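Bench and Table Walkthrough, Room 21, Statholm Building
Inspector: Fatos Krasniqi
Date: 2023-05-17
14 Comments | 6 Shares

Marked OK, FIX or SIGH. The last one is not on the official form, but I've pencilled it in every month and so far the form hasn't objected.

1. Exits and aisles
Door opens fully: OK
Aisle clear to the window: FIX
Comment: Stool in the aisle again. Same stool. I have now moved it more often than anyone has sat on it.

2. Fire extinguisher
Tag current: OK (good to October)
Reachable without climbing: OK
Comment: Someone has hung a coat on it. Coat removed to the hook, where there was plenty of room.

3. Electrical
Power strips off the floor: OK
No strip plugged into another strip: FIX
Comment: The Bostwood heater and the kettle share an outlet. They take turns, I'm told. Please separate them before they stop taking turns.

4. First aid box
Stocked: SIGH
Comment: One bandage, and a coupon for Hunt garden supplies. Refill ordered, Flergate item 601.

5. White table, general
Mat lies flat: OK
Sharp or pointed tools put away: FIX
Food kept off the work surface: FIX
Resistors bagged: OK
Comment: The pointed metal tool goes back in its slot, tip down, when you're done with it. The resistors are in clear bags and I have no complaint, though a label would save the next person squinting at color bands. The orange and the lemon belong in the kitchen. Two Rubik's cubes, neither solved, so I can't even mark those as finished work. The blue basket stays at the back, where it is.

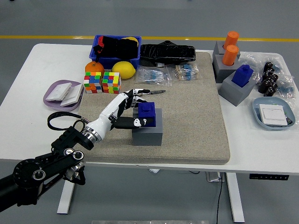
6. Light switch panels
Kept in trays: OK
Lying flat: FIX
Comment: In the lavender tray, one is flat and the other is leaning on it. Lay them side by side if the tray allows.

7. Trash and recycling
Bins emptied: OK
Comment: Cardboard pile is down to knee height. Personal best for this room.

Recheck items 1, 3 and 5 at the next walkthrough. The stool knows what it did.

F. Krasniqi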